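Burger counter working group – minutes of the October meeting

Present: Fenna Claeys (chair), Cao, Plemska, and the writer of these minutes. Grotberg sent apologies by mail.

The meeting opened at 15 minutes past the hour. The minutes of the previous meeting were approved with one correction: the budget for the table is 3000, and it includes the white top.

1. Layout of the ingredient tracks

Cao reported on the present state of the table. The strips stay see-through, as agreed in spring. The white holders do their work well enough for round pieces that must stand upright on the edge. The question of how close two pieces may stand to each other is still open. Cao would like a small gap; Plemska thinks that a slight overlap is easier to set up again after each round.
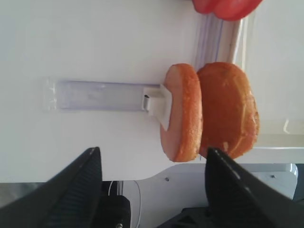 Two round slices standing at a white holder, the larger one on the right.

It was decided to keep the overlap until the next meeting and to write down each time a slice falls over.

2. Buns and patties

Plemska asked that every ingredient gets its own track, with the buns in the top row and the patty in the row under it. At present people put things back where there is space, and then the next person has to sort them. The group agreed. Plemska will prepare a small drawing with the order of the rows and hang it next to the door.

There was a longer discussion about the middle of the table. Cao wanted to place the plates there already at the start. The chair preferred to leave this area free – the plates can come from the side when they are needed. No vote was taken, but the area stays free for now.

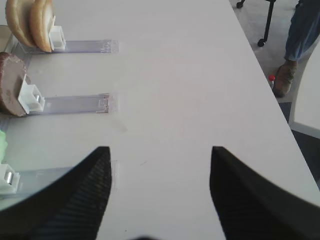

Grotberg had written in the apology mail that the rows are fine, but that the order should follow the way a burger is built, from the bottom bun up, and asked the group to think about it again before the drawing is made. Plemska agreed to wait with the drawing for this reason.

3. Purchases

The offer from Clerker for spare holders is 70, delivery included. Approved. The chair will place the order and ask if the same holders can be had with a wider slot.

4. Other points

The crumbs drawer should be emptied at the end of the day, also when it is not full. Cao will bring a new brush.

Next meeting: November, same room. Grotberg is asked to take the minutes.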